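关于Louro厨房作业套件试用评估的会议纪要

会议时间：2026年4月30日
会议地点：Adberg二楼小会议室
主持：Fadwa Hajji
记录：设备科
参会：Vasco Falcão（采购与合同），厨房运营两人，安全与保险一人，信息科一人，财务一人（中途离席）
列席：Varkik公司销售代表及技术支持各一人，仅参加第一至第三项
会前材料：Varkik报价书第二版、Louro套件说明书、4月试用记录表、Bravden同类方案书面资料

一、上次会议遗留事项

1. 上次要求Varkik提供完整的失败记录，不接受只有成功次数的汇总表。对方会前一天晚上才发来文件，格式是扫描件，无法筛选。Hajji请对方在会后补交可编辑版本，并注明每次中断由谁介入、介入时做了什么。

2. 上次要求说明“自主完成”的定义。Varkik答复称，操作员在旁边口头提示不算介入，按下暂停后重新摆放锅具再继续，也不算介入。厨房运营不同意第二条。Falcão提出，如果合同验收沿用这个定义，等于什么都能通过。会议决定在我方文件中自行定义，见第五项。

3. 关于噪声的意见撤回。厨房运营表示后来又听了一次，正常说话不受影响，抽油烟机的声音比它大。

二、Varkik介绍Louro套件

销售代表介绍，Louro是在双臂机器人上加装的一套作业程序和手部配件，面向小型备餐间和员工茶水间，主打“取锅、上灶、调档、离灶”四个动作。报价书里把它称为“灶台助手”，说明书里又称为“烹饪服务”。安全与保险要求统一名称，保单上写“助手”和写“烹饪”是两回事，后者要另外核保。

代表播放了一段宣传片。Hajji指出片子剪接太多，每个动作都从手已经到位开始，看不出到位之前用了多久。技术支持承认片中有加速，倍率没有标注。会议请对方今后提供不剪接、不加速的素材，否则不再安排播放时间。

代表称套件“开箱即用”。信息科问开箱之后现场调试要几天，对方说视环境而定。信息科再问，环境指的是哪些条件，对方列出桌面高度、照明、锅具反光程度、地面平整度、网络延迟。Falcão请记录员把这几项原样写入纪要，并评论说，这么多条件摆在一起，“开箱即用”四个字应当从报价书里删掉。代表表示可以考虑换一个说法。

三、试用情况讨论

试用按Varkik建议的最简布置进行：一张桌子，一台圆形电磁炉，一口带玻璃盖的不粘奶锅。厨房运营认为布置过于理想。真实的备餐台上有砧板、抹布、调料瓶，还有别人随手放下的杯子。技术支持解释说，首轮先验证基本抓握，杂物环境放在第二轮。厨房运营问第二轮是否收费，代表说要回去确认。会议对此不满，认为第二轮才是真正有意义的部分，不应另行计价。

以下按动作逐条讨论。

（一）抓锅柄

厨房运营认为这是目前最像样的一个动作。手指能合拢在柄上，位置也合理。保留意见有两点。第一，空锅说明不了问题，装了汤之后重心和晃动都不一样，试用记录里没有一行注明锅中有水。第二，奶锅是单柄的，食堂用的多是双耳锅，说明书里对双耳锅只写了“支持”，没有参数。

Hajji问，为什么只用右手抓，另一只手做什么。技术支持说左手用于扶稳和开盖，由程序按需调用。厨房运营提到，真人端小锅也是一只手，这一点可以不计较，但买的是双臂，付的是双臂的钱，左手的作用必须在第二轮里看到。

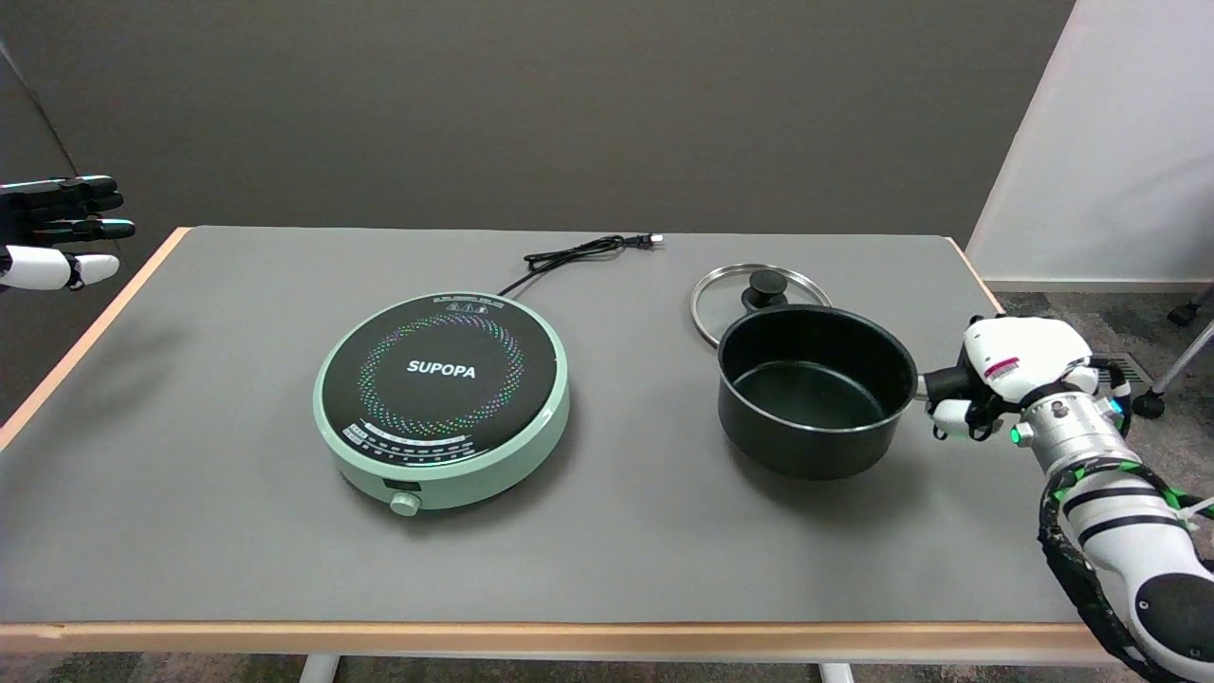

（二）锅盖

玻璃盖有圆形提钮，理论上便于抓取。试用中没有安排开盖和合盖，原因是时间不够。厨房运营认为开盖是灶台工作里绕不过去的一步，蒸汽往上冒，盖子内侧滴水，手上戴着什么材料、能耐多高温度，说明书全都没有交代。技术支持说手部外壳的耐热数据属于供应商保密内容。安全与保险当场表示不接受，没有耐热数据就无法写操作规程，也无法报保险。代表答应向总部申请签保密协议后提供。

盖子平时放在哪里也有争论。靠着锅立放，真人看得懂，一碰就倒也是常事。厨房运营主张在台面上设固定盖架。信息科提醒，每加一个固定件，就是又替机器迁就了一步，成本应算到Varkik方案头上。此意见记录在案。

（三）旋钮和面板

电磁炉正面有一个圆形旋钮，玻璃面板前缘另有一排弧形的小字和图标。Falcão问，套件是读面板还是只记旋钮位置。技术支持答，目前以旋钮为主，面板识别在开发计划中。也就是说，换一台别的炉子，档位对应关系要重新标定。Falcão追问标定由谁做、收不收费，代表答首次免费，此后按次计费。财务要求把单次价格写进报价书，现行版本里查不到。

另有人提出，面板字小，反光的时候真人也要低头看。这一条不作为对套件的批评，但既然识别有困难，就不应在宣传中使用“适配各类家用灶具”的说法。

（四）电源线

试用记录中没有提到电源线如何处理。安全与保险认为，线盘在桌面上、插头也留在桌面上的做法不能带进正式环境，双臂工作范围内不得有松散线缆。技术支持同意在第二轮前增加理线要求。厨房运营问这一步由谁完成，答复是由现场人员完成。Falcão请大家注意，到目前为止，摆锅、理线、设盖架、标定旋钮全部由现场人员完成，而报价书里节省人工一栏是按完全不需要现场人员计算的。

（五）急停

信息科询问手腕处指示灯的含义。技术支持解释了各种颜色，但与说明书附页中的表格有一处对不上，他认为是说明书没有更新。安全与保险要求以书面更正为准，口头解释不算。急停按钮的位置也要重新考虑，放在操作员背后的柜子上，紧急时转身去找，不合理。

Varkik两位代表在本项结束后离席。

四、费用

财务在离席前说明了报价构成。两套Louro套件合计2,000欧元每月，租期最短两年，含基础维护，不含机器人本体，不含首次之后的标定，不含现场培训。单独看月费不高，但本体另购，租期又锁得长，提前终止要付剩余租金的60%。

Falcão对提前终止条款反对最强烈。他的理由是，这类程序半年一个样子，锁定两年意味着后一年多半在用旧版本，而报价书对版本升级只写了“适时提供”。他要求改成按季续签，或者至少写明升级不另收费、升级后性能不得低于验收时的水平。

厨房运营认为讨论价格为时过早。现阶段能证明的只有一件事：在干净的桌面上，机器人能用手抓住一口空奶锅的柄。为这件事每月付钱，理由不充分。

也有不同意见。信息科认为完全否定不妥，手部抓握比去年看过的夹爪式方案进步明显，如果第二轮能做到带水端锅并放稳，值得继续谈。Hajji同意把话留住，但要求验收条件由我方来写。

关于Bravden的同类方案，会上只作简单比较。对方资料更薄，没有提供现场试用，价格也没有公开，只有一句“面议”。Falcão主张仍然发一份同样的问题清单过去，有第二家在场，Varkik回邮件会快一点。无人反对。

五、关于“自主完成”的定义

经讨论，暂定如下，供写入验收文件：

1. 从指令下达到锅具在目标位置放稳、手指完全松开为止，其间无人触碰机器人、锅具、炉具及线缆，方可计为一次自主完成。

2. 口头提示如改变了机器人的动作，计为介入。

3. 暂停后重新摆放物品再继续，计为失败，不得计为“中断后完成”。

4. 洒出液体计为失败，无论多少。厨房运营坚持此条，理由是地面湿滑造成的事故已经够多了。

5. 每次试验全程录像，不剪接，不加速，由我方保存一份。

安全与保险建议增加一条，凡试验人员因担心危险而提前按下急停的，也应计为失败，并单独写明原因。厨房运营有人认为这样会让试验人员不敢按。讨论后改为：计入单独类别，不影响试验人员，不从总数中剔除。

六、决议

1. 本次不签约，不付定金。

2. 同意进行第二轮试用，前提是Varkik书面确认不另收费，并在试用前提供手部耐热数据。

3. 第二轮须包括：锅中有水时的端起、移动和放下；玻璃盖的开和合；双耳锅；台面有日常杂物；旋钮调至指定档位并由现场人员核对。

4. 第二轮由我方厨房人员出题，题目不提前告知Varkik。

5. 报价书须更正名称、删去“开箱即用”和“适配各类家用灶具”，补列标定单价，重新计算节省人工一栏。

6. 急停按钮移至操作员正面伸手可及处，未完成前不得开机试用。

七、待办

Vasco Falcão：整理合同修改意见，重点为租期、提前终止和升级条款；向Bravden发出问题清单。

Fadwa Hajji：向Varkik发函，附第五项定义全文，要求逐条答复是否接受，不接受的写明理由。

厨房运营：准备第二轮用锅和台面物品，草拟题目，密封后交设备科保管。

安全与保险：向保险方询问“助手”与“烹饪”两种表述下的保费差异；核对指示灯表格的书面更正。

信息科：确认套件联网时传出哪些数据，录像是否上传到Varkik服务器，能否关闭。说明书中这一段写得含糊，请对方指明页码。

设备科：分发本纪要，向Varkik索取可编辑的失败记录。

八、其他

厨房运营提出，茶水间的同事已经听说要“来机器人做饭”，有人问岗位会不会减。Hajji答复，现阶段没有任何采购决定，更没有人员方面的计划，请各科照此转达，不要引用Varkik宣传册里的数字。

下次会议在收到Varkik书面答复后召集，答复不全则不开会，只在邮件中处理。

对本纪要有更正意见的，请直接回复设备科，注明条目编号。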